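I've been curious about the hand-held gripper rigs at Liren for ages, so when they threw open the doors in November 2018 I drove over with my friend Selorm Abugri (and a big bag of pretzels).

It's a lovely bright place, all glass at the front with a mezzanine and lots of gray floor. I headed straight for the grippers!

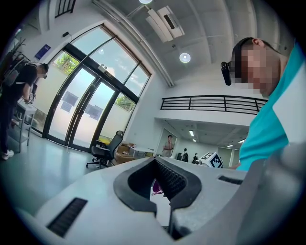 One of the grippers up close, with its ridged inner pad.

Those pads are what I wanted to ask about. They get wiped down every morning and swapped after 300 grabs, or sooner if the ridges start to look shiny. Selorm wanted to know what a new pair costs, and the answer was 50 dollars – ouch!

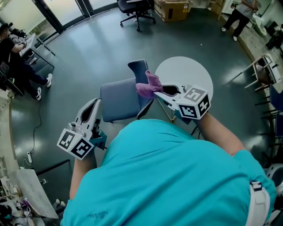 The marker cubes get their own check. One smudge or lifted corner and the tracking drifts, so they go over every face with a dry cloth and then run a short test. The log on our gripper was up to test 327, and somebody had written "left cube again" three times in a row.

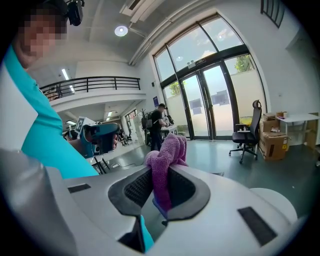

I asked what breaks most, expecting motors, and it's the little screws behind the fingers. They work loose, the grip goes crooked, and out comes the hex key. We stayed way past lunch, and I'm going back in January for the repair evening.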